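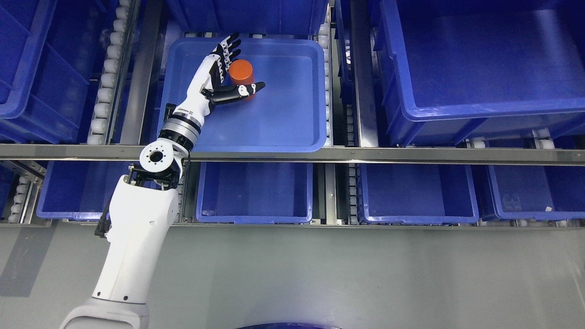
Workshop tips: getting good grasp data without losing your mind
Updated 19/04/2024

We use cookies to remember your settings and to see which tips get read. Accept all / Manage cookies

We've just finished the big grasping run at Utow and I'm so pleased with how it went that I've gone back through the bench notebook and pulled out everything that made life easier. Some of it is robot stuff and some of it is plain old workshop housekeeping, and I couldn't tell you which half helped more. If you've got an arm, a hand and a shelf of things to pick up, pinch whatever you like.

What we were trying to find out

The method is called Volevent. The usual way to score a grasp is pass or fail: the object got to where it was going or it didn't. Volevent scores the moments in between. First touch, full close, lift, carry, set down, let go. Each one gets its own mark in the log, so a failed try tells you where it failed, and a successful try can still show a wobble in the middle that you'd want to know about.

We did 2,000 tries. Of those, 1,754 held all the way through to letting go, and 195 slipped at one of the marks. The rest we threw out for recording faults (mostly my fault, see the bit on clocks). The lovely part was the slips. I'd have bet my lunch on the lift being the trouble spot, and most of them were at the set down! The hand was touching the object down on a slight lean and the fingers then shoved it sideways as they opened. We would never have picked that from a pass or fail column.

Setting up the shelf

Start with round things. Balls and cylinders have no corners to hide behind, so a lazy grip shows up straight away.

Pick objects in a colour that stands well apart from your bins. It helps the vision software and it helps you even more when you're scrubbing through footage late in the afternoon.

Give every object a home position and put it back there by hand between blocks. We tried letting the robot do its own resets for the first block and the starting positions drifted, a little more each time, until we were testing one corner of the tray and calling it the tray.

Keep spare empty bins within reach. You'll want somewhere to put the object you've just decided is too squashy.

If your shelf has rollers, check that each tray sits still when you nudge it with a knuckle. A tray that creeps looks exactly like a bad grasp in the log. We used offcuts of rubber mat as stops, and a folded bit of cardboard does nearly as well.

Wipe objects at the start of each block, same cloth, same cleaner. Hand cream is a menace. So are hot chips.

Marking the events

Do the marking in 2 passes. The first pass is the software's, working from finger positions and motor current. The second is a human with the video, who only moves a mark if it is plainly wrong. Don't let the same person who ran the arm do the second pass on that block - they remember what they hoped would happen.

Write down what each mark means before you begin, in everyday words, and pin it above the screen. Ours say things like "lift: daylight under the object". We argued for a whole morning over "full close" and ended up with "the fingers have stopped moving in". Worth the argument. After that the markers agreed with each other far more often and everyone was in a better mood.

We keep the marks in Shim, our little logging program. It's ugly and I love it. A spreadsheet would do the same job if you lock the columns, but do lock the columns.

Leave a blank for "can't tell". People will guess if you don't give them a way out, and the guesses look just like the real marks once they're in the table.

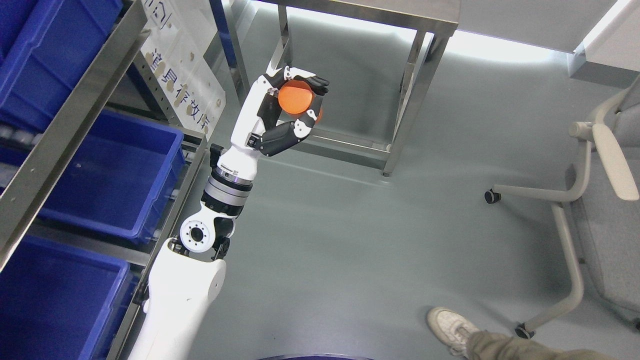 Does the person at the bench need to watch every grasp as it happens?

For safety, someone should be watching and able to reach the stop button whenever the arm is moving. For the marking, they don't need to catch every moment live. A short note against anything odd is enough, and the event marks can be done afterwards from the video and the log.

Clocks and cables

Sync your clocks at the start of every block. I skipped it once after a tea break and the video ran just far enough ahead of the finger data that the hand seemed to close before it arrived. Nearly all of our thrown-out tries come from that one block. I've since stuck a note on the kettle.

A quick way to check: tap the object firmly with a fingertip in view of the camera (arm stopped, obviously) while the tray sensor is recording. The tap should land at the same moment in both. If it doesn't, stop and fix it there and then.

Leave slack in your cables for the longest reach you'll ask for, then run that reach slowly and watch the cable the whole way. Do it again after anyone has "just tidied up".

Label both ends. You know this already. Do it anyway.

Running a block

Short blocks are better than long ones. We started with blocks that ran until somebody got hungry and the notes at the tail end were dreadful: one of mine says "ball, again, same?" and I have no idea what it means. Once we cut the blocks down and had a proper break between them, the notes turned back into sentences.

Shuffle the order of the objects. It's a pain because you're forever getting up, but if you do all the cylinders first and all the balls after, you can't separate the shape from the hour. We draw the order out of an ice cream tub.

Change one thing per block. I know how tempting it is to fix the fingertip pressure and the approach angle together! Write the second idea on a sticky note and let it wait its turn.

Keep chairs out of the arm's reach and mark the edge of that reach on the floor with tape. Chairs wander. Closed shoes for everyone, guests too.

Fixing the set down

After we'd spotted the sideways shove, we tried three things. Opening the fingers more slowly helped a bit. Lowering the hand further before opening helped a bit more, except with the heavier cylinder, where it jammed against the tray and upset everybody. What really did the trick was a tiny pause with the object resting and the grip eased off halfway, so it could settle flat before the fingers let go. It costs a moment on every try and I'd happily pay double.

I want to be fair here: the pause was tested on one hand, on one shelf, with objects we chose because they behave themselves. Soft bags are next. I expect them to be awful and I'm looking forward to it enormously.

We've borrowed the idea for the checklist in the Zornutton project too, where the jobs are longer and there are a lot more let-gos in each one. They've added two marks of their own for handing an object from one hand to the other, and if those hold up I'll put them on this page.

Odds and ends from the notebook

Save the raw video. Storage is cheaper than doing it over.

Photograph the shelf at the start and the end of each block from the same spot. A bit of tape on the bench for the camera foot is plenty.

If the hand starts doing something strange, look at the fingertip pads before you look at the code. Dust, usually. Once, a sticker off a mandarin.

Put your bad tries in the write-up. Ours got more interest from visitors than the good ones did, and one of them had seen the same sideways shove on a completely different hand.

Keep the pinned list of marks with the data when you pack it away. I went hunting for ours from last October's practice run and found the table, the video, and no list, so that's a season of marks I can only half trust.

Don't stack full bins on the top tier.

Get new workshop tips by email. Enter your address and press Subscribe. You can unsubscribe at any time.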